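Flosteo trials

The Flosteo trials are a series of comparative tests of robot grippers and wrist-mounted cameras held at the Tahiri workshop in Jaltavia. They were set up in 1995 under Nabila Erraji and are now directed by Lihua Han. Each gripper is fitted in turn to the same arm and driven by the same controller, so that differences in the results can be traced to the gripper alone.

Early rounds dealt only with gripping force. Camera tests were added later at the request of Damián Esquivel, who held that a gripper could not be fairly judged apart from the view it worked with – a position that was disputed at the time.
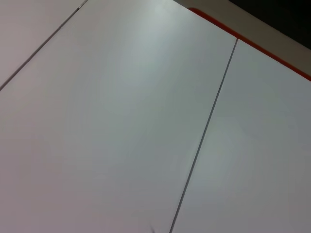
Pale, plain work surfaces present a known difficulty for wrist cameras. Glare from overhead lighting may be taken for an object, and the seams between panels may be read as edges. The rules therefore require a set of views without objects before any grasp is attempted.

A full round consists of 700 grasps per gripper. The longest on record, supervised by Iman Hegazy, ran to 3369. Results are published under the name Datora, and entries may be withdrawn by the maker until the October review.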